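Caring for Painted and Bare Metal Surfaces in a Home Workshop

Last updated 20 Apr 2019
Filed under: Workshop, Maintenance

Most metal in a garage or basement shop fails at the surface first. Drill press tables rust, vise screws bind, and painted tool housings go dull and sticky. The notes below cover cleaning, protection and storage for the common cases. They assume an unheated or partly heated space with ordinary household supplies.

Identify the finish before cleaning

Painted, powder-coated, plated and bare metal do not tolerate the same products. Test any cleaner on an underside or the back of a panel and leave it for ten minutes. If color comes off on a white cloth, the finish is paint and the cleaner is too strong. If the cloth turns black, the metal is probably bare or polished aluminum.

A magnet separates steel and iron from aluminum. It does not separate chrome plating from polished steel, as most plated parts in a shop have steel underneath.

Painted housings and covers

Vacuum first with a brush attachment. Wiping dry grit across a glossy finish leaves fine scratches that show under any overhead light. Mix one teaspoon of dish soap into a quart of warm water, wring the cloth until it no longer drips, and work from top to bottom. Unplug powered tools before starting and keep water out of vents and switch openings.

Old oil film will need a second pass. Mineral spirits on a cotton rag will lift it from most cured enamel, but do not leave the rag sitting on the surface. Avoid acetone and lacquer thinner on any paint you want to keep.

Seams collect more dirt than open surfaces. Use a soft toothbrush or a wooden skewer wrapped in cloth. Metal picks chip the paint at the edge of the joint, and rust starts there. 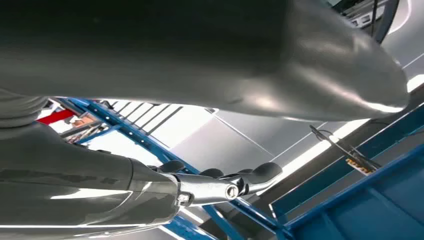

Once the surface is clean and dry, apply a thin coat of paste wax and buff it after it hazes. Two thin coats hold up better than one thick coat. Keep wax off handles, belts and pulleys, and off any face where parts clamp together.

Plated and polished parts

Chrome needs very little. Soap and water followed by a dry microfiber cloth is enough in most cases. For light rust spots, crumple a piece of aluminum foil, dip it in water and rub with light pressure. Stop when the spot is gone. Steel wool coarser than grade 0000 will scratch the plating.

If the plating has lifted, cleaning will not bring it back. Remove loose flakes carefully (they are sharp), wipe on a light oil, and plan to replace the part.

Bare steel and cast iron

Remove rust with a gray abrasive pad and a few drops of light oil, then wipe until the rag comes away clean. Follow the existing grain or machining marks. Finish with paste wax on flat work surfaces and with oil on threads, screws and slides. Do not use silicone sprays near a woodworking bench. The residue moves easily to lumber and causes craters in varnish.

Fasteners

Hex sockets fill with dust and hardened grease. Clear them with a pick before inserting the key. A key that does not seat to full depth will round the socket. Discard keys with worn corners, or grind the end back square until you reach a sharp profile.

For a stuck screw, apply penetrating oil and wait overnight. Heat is a last resort near paint, rubber seals or plastic. When refitting a cover, start every screw by hand before tightening any of them, then tighten in a crossing pattern.

Humidity

Rust on clean steel is mostly a moisture problem. I keep relative humidity at 40 percent in the tool cabinet, and bare steel left in there over a full winter needed no attention in spring. The same shop with the cabinet door open read 66 percent in May. A cheap digital gauge is accurate enough for this purpose.

Warm, damp air entering a cold shop will condense on heavy castings first — keep the big door closed on the first mild days after a cold spell. A cotton sheet over a machine is better than plastic, which traps moisture against the metal.

Rags and solvents

Rags wet with linseed oil or other drying oils can ignite by themselves. Lay them flat outdoors in a single layer until stiff, or put them in a metal can filled with water and fitted with a lid. Check with your local waste service for disposal. Store solvents in their original containers, away from the water heater and any open flame.

Reader notes

Iveta Jelínek writes that car wax works in place of paste wax on painted housings. It does, provided it contains no silicone and no rubbing compound. Check the label.

Wian Mahlangu asks how often to rewax. Twice a year for painted covers, and monthly for a cast iron table in regular use.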